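Bulelville Restaurant Owners Question Statewide "Best College Town Eats" Ranking

BULELVILLE, September 19, 2018 - The Bulelville Independent Restaurant Group today asked food website Garkia to explain how it chose the winners in its "100 Best Bites Near Campus" list, which went online in August.

Garkia says the list reflects the votes of 884 diners. It has not said where those diners live, how many towns they voted in, or whether anyone checked that they had eaten at the places they picked.

"We have 20 member restaurants and 3 made the list," said Siwan Bowen, the group's president. "One of those has been closed since spring. I would like to know who had lunch there."

The top spot for Bulelville went to Urio, a sandwich chain based in Liltdale with a counter next to the student union. The group has no quarrel with Urio's sandwiches. It does doubt that a chain with the same menu in every town can be the best thing to eat in this one.

Periklis Gkikas, who owns a grill two blocks from campus, placed well and is not impressed either. "They praised my fish tacos," he said. "I don't sell fish tacos. I've had parents come in and ask for them." 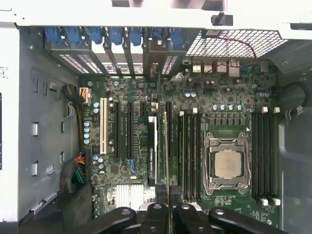 The group has sent Garkia a short letter asking for vote totals by town, the dates voting was open, and a list of any restaurants that also buy ads on the site. Garkia replied that its method is "proprietary but fair." The group does not consider that an answer.

Members have also been asked to hold off on hanging the Garkia window sticker, which costs extra, until the numbers are released.

Media contact: Parveen Dissanayake, Bulelville Independent Restaurant Group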